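Leiva Legal Centre publishes review of eyewitness identification procedures

Report covers 3,044 case files and sets out 30 recommendations for police forces and defence solicitors

For immediate release, August

The Leiva Legal Centre has published its review of how eyewitness identification evidence is recorded, disclosed and challenged in criminal cases. The review draws on 3,044 closed case files supplied by defence firms under a confidentiality agreement. All files were anonymised before they were read.

The report, Recording the First Account, was written by Margarida Caldeira and Seul-gi Um. It deals with the period between a witness's first contact with police and the formal identification procedure. The authors examined what was written down in that period, who wrote it, and whether it reached the defence before trial.

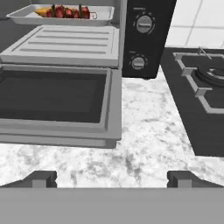
Identification was in dispute in 600 of the files. In 43 per cent of those, the first description given by the witness was either missing from the disclosed material or present only as a summary in an officer's later statement. The review did not attempt to establish whether any individual conviction was safe, and the figures should not be read as an error rate.

"Our interest was in the paperwork," said Margarida Caldeira, lead author. "A court can weigh a weak identification if it knows what the witness said at the start. Where the first description has been paraphrased, the comparison with the later one cannot be made."

The report also looks at statements of confidence. Witnesses were often asked how sure they were, but the wording of the question varied and the time at which it was put was seldom noted. The authors recommend that the question be asked once, immediately after the procedure, and that the reply be taken down word for word before the witness is told anything about the result. 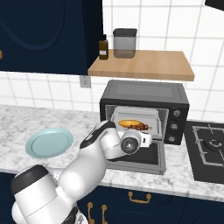

Other recommendations include the following:

The officer running a video procedure should not know which image shows the suspect.

The first description should be kept as a separate numbered document and listed on the disclosure schedule.

Any contact between witnesses before the procedure should be logged, including contact through social media.

Where an identification takes place in the street, body-worn footage of the whole encounter should be retained until all appeal periods have ended.

Legal aid rates should allow a fixed fee for instructing an expert on memory where identification is the main issue.

Files were coded using Zadix, a document review tool, with each file read by two people working separately. Disagreements were settled by a third reader, Armindo Paiva. The coding manual is reproduced in Annex B and may be reused with acknowledgement.
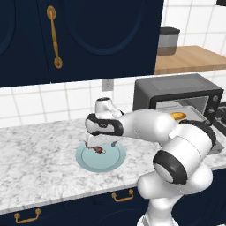
Jaime Sequeira, director of the centre, said: "Most of these recommendations need no change in the law. They could be adopted through force policy and through the standard directions given at the first hearing. We have sent the report to the forces concerned and have asked for written replies."

A second phase will cover voice identification and recognition by police officers from recorded footage. It will be funded by the Flolley Trust, which also paid for the present work. The trust had no part in the selection of files or the drafting of the report.

Notes to editors

1. The Leiva Legal Centre is an independent research body. It does not represent clients and cannot advise on individual cases.

2. The files came from defence firms that chose to take part. They are not a random sample of criminal cases.

3. Printed copies are available from Dillberg Press. The full text and annexes can be read free of charge on the centre's website.

4. Interviews with the authors can be arranged through Glória Cunha, press office. Requests received before 4 pm will be answered the same working day.

Ends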